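How to sort a pile of trade fair catalogues and brochures

Anyone who goes to trade fairs comes home with paper. After two days at Statard in May I had a carrier bag that weighed 8 kilos, and there was already a box in the hall from the year before. This page sets out how I get through a pile like that in one evening and end up with something I can search later.

What you need

A clear table, as large as you can manage
A pencil and a pad of small sticky notes
A notebook or a spreadsheet
Three boxes or bags, marked keep, copy and recycle
A magazine file for each subject you intend to keep

A patterned cloth with straight lines is handy on the table. You can square the booklets up against the lines, and it makes it easier to judge the size of a thing when you are deciding which file it will fit. I use a grid. Plain brown paper ruled in pencil does the same job.

Step 1. Empty everything out

Take the lot out of the bags and shake each item by the spine. Business cards, price lists and order forms slip between pages and get lost. Put anything loose in a pile of its own and leave it until the end.

Step 2. Sort by size first

Do not start reading. Put the thick catalogues on the left, booklets in the middle and single sheets on the right. My last lot came to 84 items and this stage took ten minutes. Duplicates show up quickly once things of the same size are together, and they can go straight to recycling unless a colleague wants one.

Step 3. Give each booklet two minutes

Look at the cover, then go straight to the contact details. In a show catalogue each company usually has a bold heading with its phone number, email and web address close by, followed by a paragraph on what it makes. Read the heading and the paragraph and decide. If you want one company out of a catalogue of 500, write its name and page number on a sticky note and put the note on the front cover.

For catalogues in a language you do not read, the email and web address are normally still in Latin letters. Copy those down first, then look up the company on its own website. Check phone numbers twice – a 3 and an 8 are easily mixed up in small print.

Step 4. Open it flat

Thick booklets will not stay open by themselves. Open the book in the middle, press gently along the fold from top to bottom, then do the same a few pages either side. Do not bend the covers back on themselves, as glued spines crack and the pages start to drop out. If you are copying a page by phone, hold the outer edge down with a ruler so that the lines of print stay straight. Text that curves into the fold is hard to read afterwards.

A cover with HEEC across it, a page of company entries, and a spread laid open on the cloth: 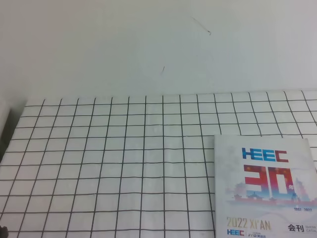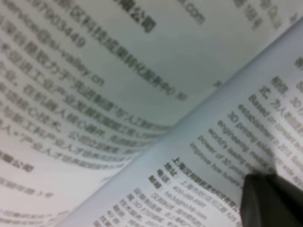
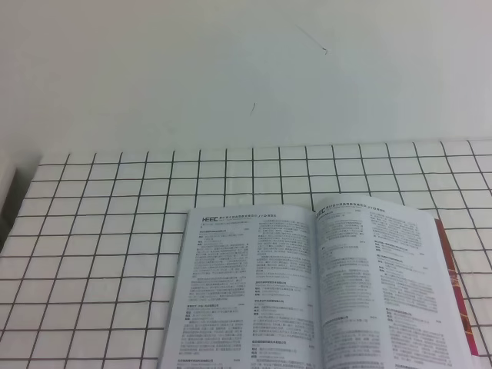

Step 5. Enter it in the list

I keep five columns: title, fair, year, subject and where it is filed. Leave the subject column short. I began with long descriptions and gave up after a week, and now use one or two words such as "pumps" or "packaging". The Vandwood magazine files I buy hold about a shelf's worth of thin booklets between four of them, so I number the files and write the number in the last column.

Step 6. Deal with the loose pile

Business cards go in the list under the company name. Order forms with a closing date that has passed can be thrown out. Anything from Cendalach or Mets I put in the copy box, as both bring out a new price list each spring and the old one is only useful for comparison.

Keeping it under control

Go through the files once a year and take out whatever has been replaced. My list has passed 1,000 entries, but the paper itself still fits on two shelves. Store the files upright and away from a radiator, with the heaviest catalogues on the bottom shelf.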